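Search this site Enter keywords Go

Looking after a wound once you are home

Most people who have a small operation at the Belgate day unit go home the same afternoon, and most of the questions that reach our phone line come in the first two days. They are nearly always about stitches. We had 67 such calls in November, so the nurses have asked us to set out the usual advice again.

Leave the dressing alone for the first 48 hours unless you were told otherwise. After that you can have a short shower. Let the water run over the area, do not rub it, and pat it with a clean towel. Baths and swimming should wait until the stitches are out and the skin has closed. Soap is fine on the skin nearby but keep it off the wound itself.

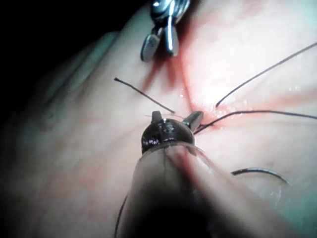 Black suture strands lying across tissue.

Stitches come in two sorts. One sort dissolves and needs no appointment. The other has to be taken out, and the discharge sheet gives the number of days. If the sheet has gone missing, ring and ask. Please don't guess and please don't cut them yourself. A stitch on the face is usually ready well before one on the leg or the back, so what your neighbour was told may not apply to you.

Some redness right along the line is normal in the first days, as is itching later on. Redness that spreads, skin that feels hot, pus, a bad smell or a temperature are reasons to ring the same day. If a wound bleeds, press on it firmly with a clean cloth for ten minutes without lifting it to look. If it is still bleeding after that, get medical help.

Stitch removal at Belgate has moved to the Abreu room on the ground floor, past the pharmacy hatch. Appointments start at 8.30 and take around 31 minutes including the form. The old room upstairs is now used for blood tests only. Parking is free for the first hour if you give your registration at the desk.

The leaflet "Your Stitches" has been reprinted in larger type. Copies are at Belgate and at the Stamuretti Street surgery, and the Clinine text reminder service can send the same wording to your phone if you are signed up.

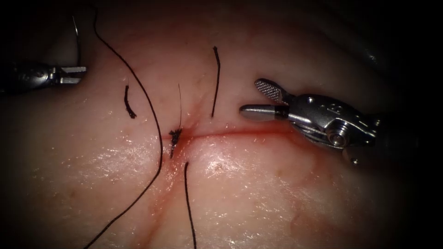

One reader wrote to say that the old leaflet never mentioned lifting: "I had mine in my side and went back to carrying shopping on day three. It pulled for a week. Could you put something in about that?" The new leaflet has a paragraph on it. Avoid heavy lifting and stretching the area until your stitches are out, and ask before going back to sport or heavy work.

Contact us | Copyright Belgate Patient News | Back to top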